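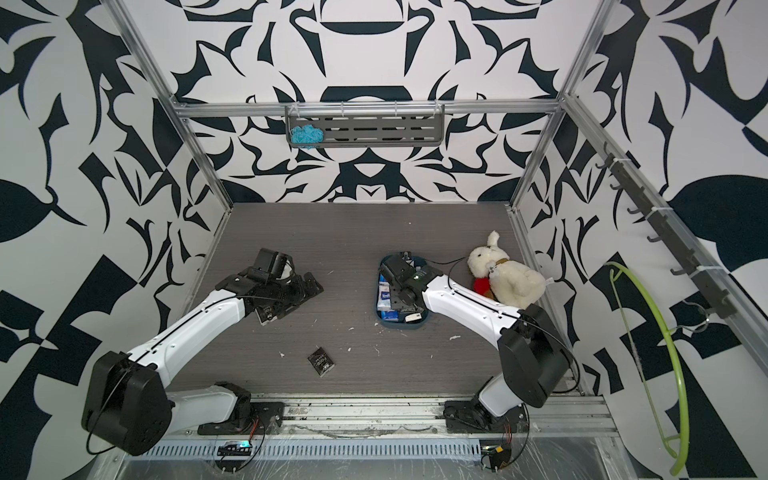 Homework Load and Completion in Grade 9 Mathematics: Project Report
Deepika Salian
28/05/2022

1. Purpose

The project examined whether shorter, more frequent homework sets are completed more often than a single long weekly set. Both formats covered the same textbook exercises. Grades on the homework itself were not used as a measure.

2. Method

The sample was 52 students in two parallel sections at Pellthorpe. Section A received one weekly set. Section B received the same problems split over four evenings. The trial ran for 11 weeks and ended before the December break. Completion was recorded through Tadevex, the school's assignment portal, which logs a set as complete when every problem has an entry. Blank and single-character entries were removed by hand.

Students also kept a paper log of start and stop times. In total 536 log sheets were returned. Sheets with no stop time were left out of the time analysis but kept in the completion count. 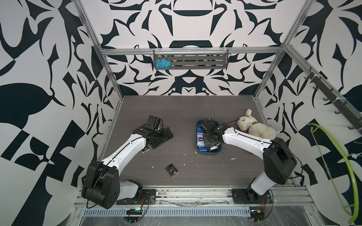

Study location was coded from a short questionnaire. The categories were bedroom, shared room at home, school library, and other. The questionnaire also asked what was in the student's line of sight while working, following the coding sheet in the Tikkanen handout used in class. Visual clutter was scored from low to high. Walls with a bold black-and-white pattern on three sides would score high on that sheet even with little else in view, and a single shelf with some blue yarn in it would add very little. The score was recorded once per student and was not updated if the student moved.

3. Results

Section B completed a larger share of its problems than Section A. The gap was small in the first two weeks and widened after the unit on linear systems. Total time per week was similar in both sections. Clutter score showed no clear relation to completion.

4. Limitations

Sections were not randomly assigned. Log times were self-reported, and several students filled in a full week at one sitting. Section B also had an earlier class period.

Raw counts are in Appendix A. The questionnaire is in Appendix B.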